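Grasp success stops improving, is it the number of examples or how I gather them?

Asked Saturday, July 6, 2019

We collect grasp attempts with a KUKA arm over a metal bin, red and green blocks inside. The arm tries a pick, the gripper closes, and the attempt gets a label of success or fail. I started with 100 attempts per session and after 19 sessions I trained the first model. It was better than random picks, but the last sessions brought almost nothing.

What I see is that the model is weak when blocks touch each other. Two blocks side by side, it wants to grasp as one wide piece.

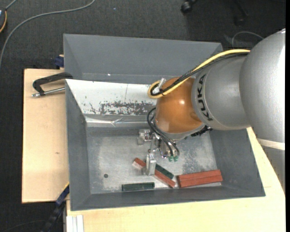
Griltinetti Robot Learning Group - Help Pages

My script refills the bin only when it is empty, so the attempts go from full to nearly empty and then again. Should I continue the same way until I have more data, or change the procedure now? Retraining takes 22 hours on our machine, so I can not try everything.

2 answers

Answer by Edlow

Change it now. If you refill only at the end, a big part of your attempts is made with two or three blocks lying alone, and these are easy. Look at how many blocks were in the bin for every attempt and make a simple table. I expect you will find very few failures with touching blocks.

What helped me was to push the blocks together with the closed gripper before some of the picks, and to save this push as a separate record, not as a failed grasp. I made 262 attempts of this kind and the wide grasps became rare. Keep also a part of the bin positions near the walls. The arm avoids them if you sample only the middle, and then the model never learns what a wall does to the fingers.

One more thing - check your label. If success means only that the gripper did not close completely, a pair of blocks held by friction for one second counts as good. Take the label after the lift, again after moving to the side.

Answer by Trorkumis

more data always helps, I would just let it run over night. also which gripper is it?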